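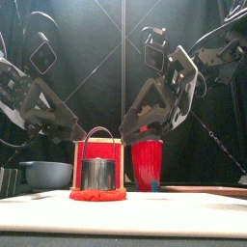
How many demonstrations does it take before a robot can pick up a cup without help?

With our setup, 300 good ones for a single cup task, recorded by remote control. We got a policy that mostly worked at 70, but it fell apart as soon as the cup moved a hand's width from where we usually put it.

1/ A few people asked how we record, so I'm writing it up. Two arms, one operator, a pair of small leader arms the operator holds. Whatever the leaders do, the big arms copy. We log joint positions, gripper opening and all camera views.

2/ The software on the leader side is Triltar. It isn't pretty, but it starts every time and it writes the files in one format. Before that we had three scripts and a spreadsheet.

3/ Each arm has a camera at the wrist and there's a fixed one looking at the table. The operator is allowed to look at the table directly. Some labs make you work only from the screens. We tried that for two days and went back.

4/ We set up the table like a bad kitchen on purpose. A tall red cup, a steel pot with a wire handle sitting on a crumpled cloth, a wooden frame behind it, a grey bowl farther back. If everything is laid out neatly, the policy learns neat.

5/ The cup is taken from above, by the rim. From the side you get a better hold, but the arm has to swing low past the pot and the pot handle catches on things. From above is slower and safer.

6/ The handle on the pot is the real problem in this set. It's thin, dark wire, it stands up high, and against a black backdrop the cameras have a hard time with it. I would pick a different backdrop if I were starting over.

7/ Shiny stuff is the other one. Both the cup and the pot throw vertical highlights, and they change when the arms move over the table. We stopped trying to fix the lighting and just recorded at different brightness levels.

8/ A session is 60 minutes and then you stop. After that the operator gets lazy with the left hand. You can see it in the logs before they notice it themselves: the idle arm starts to drift.

9/ On the idle arm: decide what it does and stick to it. Ours waits near the frame with the fingers pointing down. In the first batch everybody parked it wherever, and the policy learned to wave it.

10/ We throw out any run with a pause longer than 5 seconds. Hesitation gets copied like everything else. Small corrections stay in. A grasp that misses a bit and gets fixed is worth more to us than a perfect one.

11/ Somebody asked about moving the arms by hand instead. We do that for the Haslam arm, which is light enough to push around. It's quicker to learn, but your own hands end up in the camera views and you can't do two arms well alone.

12/ File naming, for the person who wanted it: task, operator number, session, run. Failed runs keep their number and get an F at the end. Don't renumber. We did once and lost most of a Monday.

13/ Next task is lifting the pot by the handle while the other arm holds the cloth down. I expect to need more than 300 for that. Recording starts in September.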